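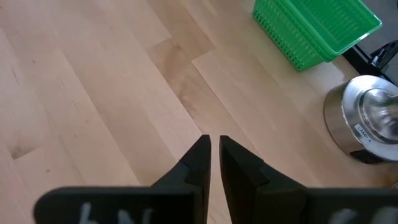 The floor that stayed

When Viera Tichý bought her flat in Okovico, the survey had one line on the floors: "boards, carpeted over, condition unknown". She pulled up the carpet in October, starting at the bedroom door, and found pale boards under most of it. She had already paid a deposit on new ones.

"I rang the shop and asked for the deposit back," she says. "They kept half. I still think I did well."

Pale floors have come and gone in fashion, and plenty of them spent years under carpet or a dark stain. Now people want them back. Gyu-bin Sung, who has repaired floors in and near Bronberg for most of his working life, says most of his calls are about boards that are already there.

His first job is to work out how much wood is left. He lifts a threshold strip or a heating grille and looks at the edge of a board. If there is a good depth above the tongue, the floor can be sanded. If a previous owner has been over it several times, he will suggest a light clean and a new coat of finish instead.

He also looks at the end joints, the places where one board stops and the next begins. On a well-laid floor these are staggered, so that two joints don't sit side by side. A gap at an end joint can often be filled. A board that moves underfoot usually needs fixing from below, or lifting.

Colour is where owners and fitters tend to disagree. Wood sold as one shade rarely is one. A creamy board may sit next to one the colour of caramel, and there will be specks and small knots as well. Some customers ask for the darker pieces to be taken out. Sung will do it, but he asks them to live with the bare floor for 2 weeks first.

"Most of them ring and say leave it," he says.

Tichý left hers. She did replace 6 boards by the window, where a radiator had leaked, with old stock from a reclamation yard on the Fleltholm road. The yard charged her 79 euros for the bundle. The whole job, with sander hire, filler and two tins of finish, came to 623 euros. She did the sanding herself, and says the corners took longer than the rest of the room.

For the finish she had a choice of oil or lacquer. Oil is easier to patch, as a worn area can be rubbed down and done again on its own. It does warm the colour, and on light wood the change can be a surprise. Water-based lacquer keeps the boards closer to how they look bare, though a deep scratch is harder to hide. Try both on a spare board and look at it in the morning and again in the evening before you decide.

Daily care is simple. Sweep often, as grit does more damage than shoes. Use a mop that has been wrung out hard, and put felt under chair legs. Keep any leftover boards flat and indoors - Tichý has hers under the bed - so they are dry if you need one.

She has not put down a rug yet. The carpet, she says, went to the tip in four trips.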